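Notebook, fuel moisture and crew work, Handari shed
16 August 2025

Fuel moisture

Drove up to the Lau plots first thing and cut the usual samples: gorse, heather, dead grass, and the fine twigs off the ground under the pines. Tins weighed before lids came off, then into the oven. The gorse on the south slope snapped when bent. In April the same bushes would bend right round and stay green at the break.

The dead grass came out driest of the lot again and the ground twigs were close behind. The heather is uneven. Two tins from the same plot disagree by more than I like, and I think one of them had a lot of old woody stem in it. I have marked it and will cut that plot again before I use the figure for anything.

Oven note: it was running hot when set to 100 so I turned it back and waited for it to settle before anything went in. The thermometer on the top shelf and the one on the bottom shelf still don't match. Use the middle shelf only until it has been looked at. Anyone putting tins in after me, please write the time on the sheet and not on the lid, the pen burns off. 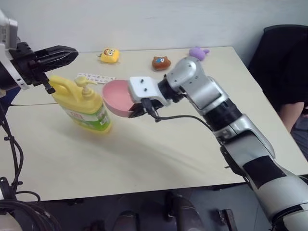 Weather station at Drondisis

Wind readings from the ridge station stopped overnight and came back by themselves mid-morning. I went through the log and the temperature and humidity carried on the whole time, so it's the wind cup or its cable and not the power. Last time it was the cable, chewed where it comes out of the pipe. Taking a spare length up on the next trip.

Until then the ridge wind for last night is missing. I have left the gap as a gap. Please don't fill it from the valley station, the valley goes still after dark and the ridge doesn't, and that difference is most of what we need from the ridge in the first place.

Humidity overnight was poor. It barely recovered before sunrise, so the fine fuels started the day nearly as dry as they finished the one before. Passed this on to the duty desk by phone and followed it with a short message.

Pump and hose

Ran the small Meltel pump from the pond for the full test. It started on the second pull. It held pressure on one line, dropped when the second line was opened, and came back a bit but not to where it was. Cleaned the strainer, which had weed in it, and ran it again with the same result. Suspect the suction hose is drawing air at the coupling. The rubber ring is flat on one side. I fitted the ring from the other set and the drop was smaller but still there.

Hose stock after the test:
- Long lengths: all rolled and back on the rack, one with a weep near the end, tagged red.
- Short lengths: fine.
- Couplings: 2 stiff ones, soaked and greased, try again tomorrow.
- Branch with the bent handle: still bent, still works, leave it on the training set.

Pump hours are at 665 on the meter. Oil was changed at the start of the season and it looks due again by colour. I would do it early with the dust we have had.

Crew drill

Leonor Seixas ran the line-cutting drill on the old track in the afternoon. The plan was 20 minutes of cutting, a rest, then the same again with the front person swapped. She cut the second half short on account of the heat, and I agree with that. The first stretch was clean down to soil nearly all the way. The weak part was where the track crosses the bank, there are roots there and people step over them and carry on.

Points from the talk afterwards:
- Lookout needs to stand further up. From the gate you can't see the hollow.
- Radios were fine except in the hollow, same as always.
- Two people had new boots and blisters. Leonor wants new boots worn in before anyone goes on the rota in them.
- More water at the turning place, not only at the vehicle.
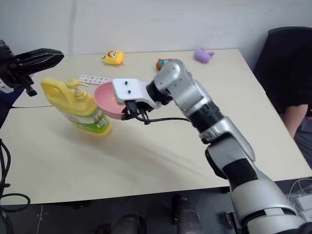 To do

- Recut heather at the doubtful Lau plot.
- Spare cable and tape for the Drondisis mast.
- Order suction rings for the Meltel, enough for both sets.
- Oil for the pump.
- Ask about the oven thermostat - the whole unit may need to go away for it, so find out how long before agreeing.
- Send Leonor the map with the hollow marked.

Last tins come out of the oven in the morning. Sheet is on the clip by the balance.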